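Plulari Garden Club
Minutes of the general meeting, 29 Nov 2021

Present: Nuala Hanrahan (chair), Apolinar Jaramillo, Sorcha Sheehan, Daithí Scanlon, Caoimhe Dolan (minutes). Apologies from the Karagiannis family, who are moving a greenhouse and will be for some time.

1. Previous minutes
Accepted, after Daithí asked that "argued" be changed to "spoke at length." Changed.

2. Hedge along the parking lot
Apolinar reported on the boxwood. Of the 82 plants put in two years ago, 10 are brown to the ground and will come out before the soil freezes. He blames winter road salt. Sorcha blames the boxwood. Both views were heard more than once.

Replacements were discussed. Sorcha favors inkberry holly, which stays green and doesn't mind wet feet. Daithí wants yew. Nuala pointed out that the deer also want yew. Agreed: inkberry at the low end, nothing at the upper end until we've seen what the plows do this winter. Apolinar will put up a burlap screen on stakes. He asked that it be recorded that the burlap is his own and he would like it back.

3. Roses
The climbers on the south fence were tied in but not pruned. Sorcha will cut out dead wood now and leave the real pruning until the buds swell. Daithí offered to help and was thanked. Sorcha will let him know.

4. Spring plant sale
Set for May, date to follow once the church hall answers its phone. Last sale brought in $1,762, mostly from tomatoes, which we had all agreed beforehand were not worth the table space. Tomatoes will get two tables.

Labels: the ink on last year's tags washed off in the first rain, so several people went home with a surprise. Caoimhe will buy pencils.

Daithí again proposed a raffle. Deferred again.

5. Compost
The left bin is finished and can be used. The middle bin is cooking. The right bin contains a whole pumpkin, a pair of gloves and what Apolinar described as "a decision somebody made." Members are asked to chop things up. The gloves are on the hook in the shed.

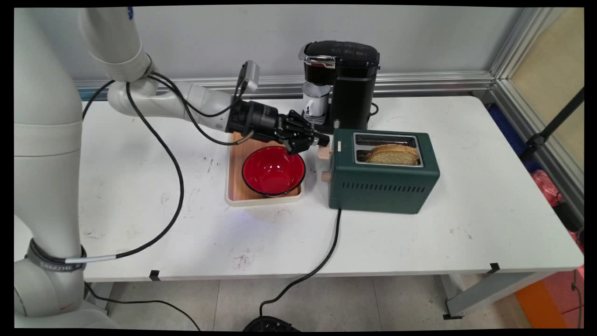
6. Seed order
Nuala has the Bidix and Flotano catalogs and will pass them around. Orders go in together to save on shipping, so please write the variety name as well as the number. Last year's "the purple one" arrived as kohlrabi.

Sorcha asked for more shade plants this time. Foamflower and wild ginger were added to the list. Daithí asked for pampas grass. See previous minutes.

7. Other business
The hose by the north gate needs draining. Apolinar will do it. The key to the shed has six copies, of which Nuala can find one. Please look in your coats.

Caoimhe raised the length of meetings. Discussion ran over and was held until next time.

Actions
Apolinar: dead boxwood out, burlap up, hose drained
Sorcha: roses, inkberry prices
Nuala: church hall, catalogs
Caoimhe: pencils
Daithí: to write down the raffle idea, on one page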